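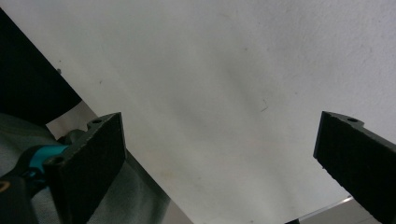
Yuk-lan Tai
21 June 2020

Spent the morning on the white board we work on. It's plain white and it lives on the floor, so it picks up everything. Posting what I tried and how it went, mostly so I can find it again.

The board came from Kalow in Drustisham in January. They cut it to size while I waited. The short side is 61 cm, which fits through the door of the car flat. I asked for the same white on both sides and I'm glad I did.

Three kinds of marks on it right now: pencil lines, brown and tan smudges, and a few small dark spots. They don't all come off the same way, so I went one kind at a time.

Pencil first. Those lines are mine. I draw them to know where things go, and then I move things and draw new ones. A regular white eraser works if you go slow and brush the crumbs off as you go. Pink erasers leave a pink smear, so don't bother.

If you press hard with the pencil you get a groove, and the eraser won't do anything about a groove. I switched to a softer pencil in the spring. The old lines still show a little in low light.

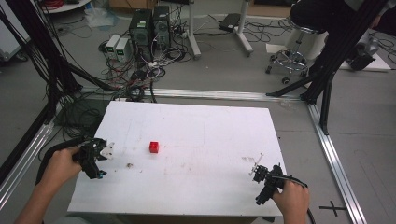

Board on the gray floor, red cube on it. The tan stains are mostly toward the right.

I don't know what all the brown ones are. Could be coffee, could be tape glue that has picked up dirt. I tested a corner with warm water and dish soap on a soft cloth. It lifted a bit of color and then stopped.

Next was Stomix, the spray in the green bottle. I put it on the cloth and wiped in small circles. Left it on for 5 minutes the second time. Lighter, still there. It does leave a film, so go over it again with plain water and dry it.

Somebody always suggests sandpaper. I tried 200 grit on the offcut Kalow gave me and it left a dull patch you can see from across the room. Not doing that on the good piece.

Baking soda paste did about the same as the Stomix and took longer to rinse. Skip it unless it's what you have in the house.

The dark spots are the smallest and the most annoying. One of them is to the left of where I usually set the cube, so I look at it all day. A fingernail under a damp cloth got two others off completely. This one didn't move.

Do the floor before you do the board. I did it in the wrong order and had to wipe the board again. Gray floor hides dust very well until you put something white on it.

The aluminum rails are easy. Damp cloth, dry cloth, done. Dust sits in the channel, and an old toothbrush gets it out.

Cables are a separate job. There's a big tangle in front of the two computer towers and another bundle hanging off to the left, and I can't mop in there. I have a pack of hook and loop ties from Rozīte and I'm going to start with the power cords.

My plan for those is to label both ends before I unplug anything. Last time I didn't, and it took most of an evening to put back.

A couple of people asked why I don't just cover the board with paper. I did for a while. The paper slides and curls at the corners, and tape leaves more glue to clean up. A tight cloth might be better but I haven't found a plain one in the right size.

Will probably flip the board next month and use the other side. If anyone has gotten tan stains out of a white surface like this without dulling it, tell me what you used and how long you left it on.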